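Edevville Rooms — Gallery 12: Stairs that hold clothes

Posted August 3, 2018 by Jolien De Smet

A small album on stepped storage in bedrooms and living rooms, with notes on folding, hanging and the bits of furniture that end up next to it. Captions are mine, measurements are from readers.
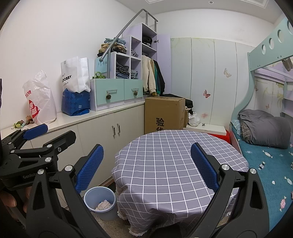 Steps and cubbies

Lavender and white stepped shelving with a grey metal handrail. Jeans and folded clothes have gone into the lower compartments, with more folded garments on the top step and the dark clothing up on the right.

Jackets hang in an open section beside the steps, in beige, green and black. Having the hanging space next to the folded things means one person can put a whole wash away without crossing the room.

Notes on stepped shelving

Units like this are mostly sold with a raised bed, but the steps can often be bought separately. Ask before ordering, as the handrail may be fixed to the bed frame and not to the steps.

Measure the inside of a cubby before you decide what goes in it. Mine are 414 mm wide. That takes one pile of adult jeans with a bit of room left at the side, or two piles of children's T-shirts.

Fold jeans in half lengthways, then in three, and put the fold facing out. The pile stands straighter and you can pull one pair from the middle.

Anything left on a step gets trodden on sooner or later. If people climb the steps every day, use the open sides and keep the treads clear. If they are only used as shelves, it doesn't matter.

Low cabinets

A long white cabinet with a plain top gives you a place to put bags down when you come in. It also fills up quickly. The mint-green two-drawer unit on this one has pine cones hanging from the drawer handles and a small green plant on top.

Small drawers of that kind are good for chargers, hair ties, spare buttons and receipts. I would not put anything heavy in them, as the light ones tip forward when a full drawer is opened. A strip of non-slip mat underneath helps.

Paper and plastic carrier bags are best kept in one place. I use one large bag for the rest and throw out whatever no longer fits.

Round tables

The cloth is grey-lavender with a white grid and reaches the floor, with a fringed hem. It goes well with the lavender of the shelving.

For a floor-length cloth on a round table, measure across the top and add the height twice. If you want a fringe, include it in the drop. My own table needs a cloth 3 cm shorter than the sum gives, or the vacuum cleaner pulls at it.

Frayed edges can be made at home on loosely woven cotton. Run a line of stitching where you want the fraying to stop, then draw out the threads below it one by one. It takes an evening. On a round cloth the fringe comes out uneven, so a square cloth is easier to start with.

A light blue wastebasket stands beside the table, on grey carpet.

Wardrobe doors

White doors with three butterfly decals. Vinyl decals generally come off a smooth door with a hairdryer on the low setting and a plastic scraper. Do a corner first and stop if the finish lifts. Paper ones need a damp cloth and patience.

Boxes waiting for a place

Cardboard boxes get used as side tables in most homes I have visited. There is one against the back wall, with a dark bundle of fabric on top. If a box is going to stay, write on the side what is in it, in large letters. Writing on the lid is no use once something has been put on it.

Readers' comments

Ludger Haberkorn: We have had the Trultier steps since March, in white. The cubbies are deep, so we put a shoebox at the back of each one and the folded things in front. Winter hats and gloves are in the shoeboxes. The bottom cubby collects fluff from the carpet and wants doing every week.

Jolien De Smet: Good idea with the shoeboxes. Does the handrail stay firm?

Ludger Haberkorn: Two of the screws needed tightening after the first month. Fine now.

More galleries

Gallery 9: Hooks and rails in narrow halls
Gallery 10: Wiegand drawer units, painted and unpainted
Gallery 11: Shelves over doors
Gallery 13: Flino baskets in use (coming next)

Sending pictures

Photographs of your own storage are welcome at any time. Please send the width and depth of the main piece with them, and say whether your name may be used.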